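第六讲 服务机器人与日常劳动:机器能做家务了吗

一、本讲目的

本讲讨论一个在课程讨论中反复出现的问题:现有机器人系统能否承担家庭及小型车间中的日常杂务。所谓杂务,指收拾餐桌、叠放衣物、递送工具、分拣零件一类工作。此类工作对人而言门槛很低,对机器而言却涉及感知、规划、接触控制和异常处理等多个环节。学生应在课前读完讲义第一至第三节,并复习第四讲关于抓取稳定性的内容。

二、评价口径

讨论“能不能做”之前,须先统一口径。本课程采用以下三级划分。

第一级为演示级:在固定环境中,由研究人员在场,系统能够完成任务至少一次。
第二级为重复级:在物体位置有限变动的条件下,系统能够连续完成任务,其间不需人工复位。
第三级为托付级:使用者可以离开现场,任务结束后再行检查。

公开视频所展示的内容多属第一级。学生在引用此类材料时,应注明所依据的级别,不得以一次成功推断系统已具备托付条件。

三、课程练习任务

本学期的练习任务定名为Kolness,以桌面整理为内容,全部在仿真环境中进行。每组共执行552次试验,每次时限60秒,超时按失败计。物体初始位置由程序随机生成,各组使用同一组随机种子,以便比较。

评分时分别记录接近、接触、抬起、放置四个阶段的结果。某组在April提交的中期结果中,全部试验有183次完成放置,其余试验的失败多集中于接触阶段。该结果说明,手臂到达目标附近并不困难,困难在于手指接触物体之后的力与姿态调整。

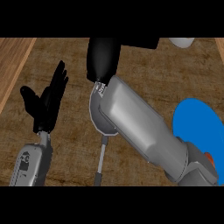 机器人与自动化系 服务机器人教研组

四、桌面操作的主要难点

(一)遮挡。机械臂在工作时往往挡住自身的目标。上图中,蓝色圆形物体有一部分被灰色机械臂和关节外壳遮住,从这一视角无法得到完整轮廓。若控制程序仅依赖单一视角,就必须对不可见部分作出估计,估计误差将直接传入抓取位姿。常用的处理方式包括增设视角、保留此前观测的结果,以及在接近前主动让开手臂。

(二)扁平物体。盘、碟、纸张等物体贴近桌面,手指难以进入其下方。人通常先将其推至桌沿,或压住一侧使另一侧翘起,再行拿取。这类动作依赖环境接触,而传统规划方法把与桌面的接触视为碰撞并予以排除。学生在设计方案时,应明确说明允许哪些接触,以及接触力的上限。

(三)多指手的控制。多指手形态接近人手,可适应的工具和器皿较多,但自由度增加后,训练所需数据量和调试时间随之上升。两指夹爪结构简单,在分拣任务中往往更为可靠。选用何种末端执行器,应由任务决定。

(四)仿真与实物的差异。仿真环境中的摩擦、形变和传感噪声均经过简化。在仿真中训练3000轮的策略,移至实物平台后仍可能在第一次接触时失败。仿真结果可用于比较方法,不能单独作为达到第二级或第三级的依据。

五、家庭与车间的区别

车间的条件相对有利。物料规格已知,照明固定,工位可以为机器重新布置,出错后也有人员值守。案例材料中的Setiawan装配站即属此类:零件托盘的朝向统一以后,原有的视觉模块未作改动,停机次数明显减少。

家庭环境则很少为机器作出调整。物品种类不定,桌面杂乱程度每天不同,地面可能有儿童和宠物。使用者对差错的容忍度也较低,打碎一只碗所造成的不满,往往超过多次顺利完成任务所积累的信任。阅读材料中的Skakero试用报告对此有较详细的记录,请重点阅读其中关于人工介入的一章。

六、目前的判断

就现有材料而言,地面清扫等范围明确的单项家务已接近或达到第三级;定点分拣、上下料等车间杂务在条件受控时可达第三级;收拾餐桌、整理厨房等需要连续操作多种物体的工作,多数仍处于第一级至第二级之间。上述判断供讨论使用,学生可提出不同意见,但须附试验条件和失败记录。

七、讨论与作业

1. 选取一项家务,按本讲三级口径写出各级的验收条件。
2. 针对扁平物体的拿取,提出一种利用桌面接触的方案,并说明其失败时的安全处理。
3. 阅读Jekik案例,指出文中哪些结论来自仿真,哪些来自实物试验。

作业以小组为单位提交,篇幅不限,须附原始试验记录。第一题和第二题由Rongrong Cheng批阅,第三题由Nobuhle Le Roux批阅。对评分有异议者,应以书面形式向教研组提出。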